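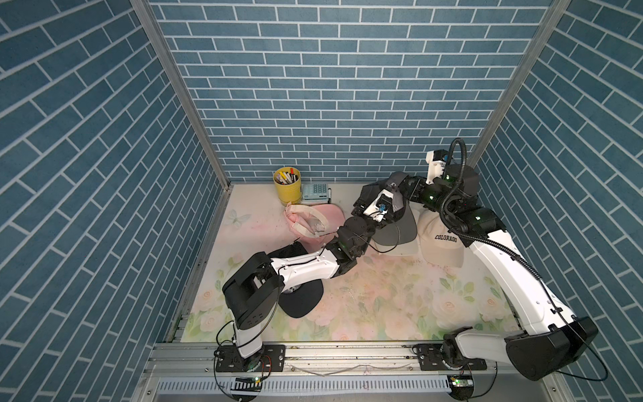

What is the best way to store baseball caps in a canvas tote bag without ruining the brims?

Stack the caps one inside the other, all facing the same way, and stand the stack in the bag with the brims pointing up. Hang the bag by both handles and don't put anything heavy on top of the caps.

Asked by Halyna Melnychuk
Viewed 1,345 times – 3 replies

More detail, as the box for the first bit is short. I have a small work corner where caps end up lying next to the calculator and the pens, and I would like them off the surface when I'm doing paperwork. There is no wardrobe in there and no space for shelves. I do have a few cotton tote bags from shops and events, and there is a hook rail on the wall (Flurkolent, the narrow one with the screw caps). Some of my caps have flat brims and some are curved. I don't wear them all every week, and a couple will probably sit in the bag from November until spring.

The totes are also not very clean. They have marks along the folds where they were kept in a drawer. Should I wash a bag before the caps go in, and will it shrink?

Jonley
Marked as helpful by 52 people

The short reply at the top is fine for curved caps. With flat brims I would do it a bit differently. Make two stacks, flat in one and curved in the other, and use a separate bag for each. A flat brim pushed into a curved one will start to bend after a month or so.

How I pack mine:

Brush the dust off each cap first. A clothes brush is enough.
Undo the strap at the back by a notch or two so the caps sit inside each other without being forced.
Put the stiffest cap at the bottom of the stack.
Fill the inside of the last one with tissue paper or a clean tea towel.
Lower the stack into the bag while the bag is already on the hook. If you pack it on the table and then lift it, everything slides into one corner.

Use both handles. With one handle the bag hangs crooked, the mouth opens on one side and the fabric bunches up. If your rail is the narrow type, check how far the hooks stick out – webbing handles can be thick where they fold over, and two of them won't always fit on a short hook. A carabiner or a loop of cord through both handles sorts that out.

On washing, see what Sydorenko has put below, I have never got brown marks out of one completely. 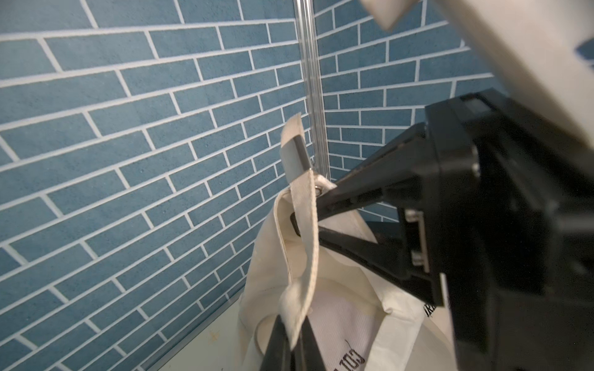
Cream canvas tote held up by one handle strap, with light brown staining along the creases.

Sydorenko
Marked as helpful by 179 people

Wash the bag first. Unbleached cotton that has been folded away for a long time often gets light brown lines on the creases, and you don't want that next to a pale cap.

Cold or 30 degrees at most. Turn the bag inside out if there is printing on it. For the creases, mix bicarbonate of soda with a little water into a paste, rub it in with an old toothbrush, leave it for almost an hour and rinse before the main wash. Grey smudges on the handles usually come off with ordinary washing-up liquid. Old stains may only fade.

It will shrink a little. Pull it into shape while it is damp, handles included, and let it dry flat or over an airer. Don't tumble dry. Iron it while it is still slightly damp if you want the wrinkles out, with a cloth over the print.

Check the stitching where the handles join the rim as well. If the ends are fraying, trim the loose threads and put a few stitches across. Don't pull a loose thread, cut it.

The bag must be completely dry before the caps go in, and the caps too if you have been wearing them.

Stoltholm

I just use a shoe box

Halyna Melnychuk

Thank you all. I will do two bags as Jonley suggests and wash them this evening. One thing I'm still not sure about – is it all right to leave the top of the bag open over winter, or should I pin it shut?

Jonley

Leave it open, but lay a tea towel over the top cap for the dust. If the room is damp, take them out once a month and let them air for an afternoon. Pins leave rust marks on cotton, so use a clothes peg if you want it closed.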